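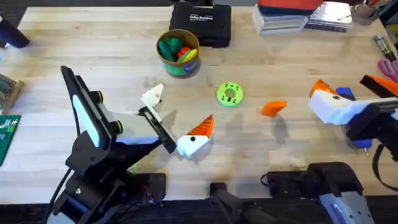
Can a Robot Tidy Up Yet? Bramholm Opens Its Chore Trials

DRELADSTEAD, January 1, 2023 — Bramholm, the Dreladstead robotics workshop, today published the first results of Prorkus, its long-running trial of whether a pair of robot arms can take on the small jobs that fill a day at home or on a shop floor. The short answer is "some of them, slowly," and the team is delighted with it.

Prorkus has been running for roughly two years. In that time the workshop has drawn up a list of 19 chores, most of them dull and all of them familiar: putting toys back in a tub, clearing a bench before the next job, passing a part from one side of a table to the other. The arms can now get through 11 of the chores from start to finish without a person stepping in.

"I cheered out loud the first time an arm put something away and the thing stayed put," said Evie Whitlock, who leads the trials. "Anyone with a toddler will tell you it's a real job. We wanted to know how far a machine could get with it on an ordinary table, with ordinary stuff lying around, and it's further than I'd have bet."

The work is done on a wooden bench with an arm at either side. The grippers carry 3D-printed fingers made in the workshop, with ribbed orange tips. The team prints them as needed and changes the shape often — there is a whole drawer of old ones. Small light items are used for most of the tidying practice, among them toy vegetables and a lime-green printed disc with a hole through the middle.
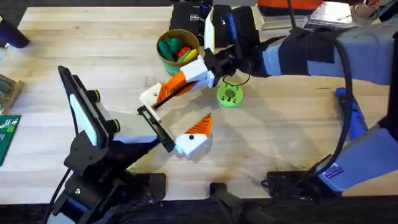
What Still Goes Wrong

Plenty! Thin flat objects are hard to get a fingertip under, and anything soft changes shape as soon as it is touched. Folding a dish towel is on the list and remains undone. So is wiping up a spill, where the arms tend to press too hard or miss the far edge of the puddle. Sorting a drawer of mixed screws was tried last June and put aside for now.

Speed is the other big gap. A child could clear the bench several times over while the arms are still on their first pass, and Bramholm makes no claim that the setup would save anyone time today. The arms pause before each grasp, and sometimes they back off and come in again from another side.

Working with two arms brings its own troubles. Each has to stay clear of the other, and both often want the same bit of table.
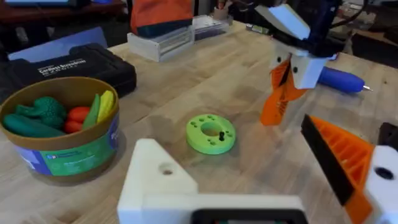
Handing an object across has taken up more of the team's time than any other single skill. One gripper has to let go at the moment the other has a firm hold, and a small slip in timing sends the part to the table. Nosipho Moodley, who designs the fingers, has been through many versions of the tip in search of a surface that grips well and still releases cleanly.

"The ribs help a lot," Moodley said. "You can print a new pair in the morning and have them on the arm after lunch. I love that part of the work. Some of the shapes look pretty silly, and a few of the silly ones are the best we've had."
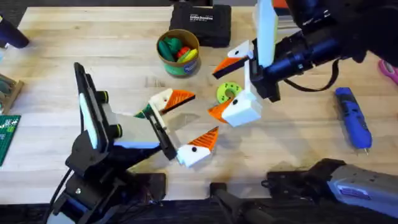 The two arms over the bench, with the lime-green ring between their grippers.

Next Steps

The next round of trials, named Liao, will bring back the towel and the spill and add a few shop-floor jobs, starting with returning hand tools to their places. Bramholm will publish the full chore list along with the failures, and will share the finger designs with schools and hobby groups that ask for them.

Visitors are welcome at the workshop in Dreladstead by arrangement. Suggestions for new chores are welcome too — Whitlock reads every one.

Press contact: Evie Whitlock, Prorkus trials, Bramholm, Dreladstead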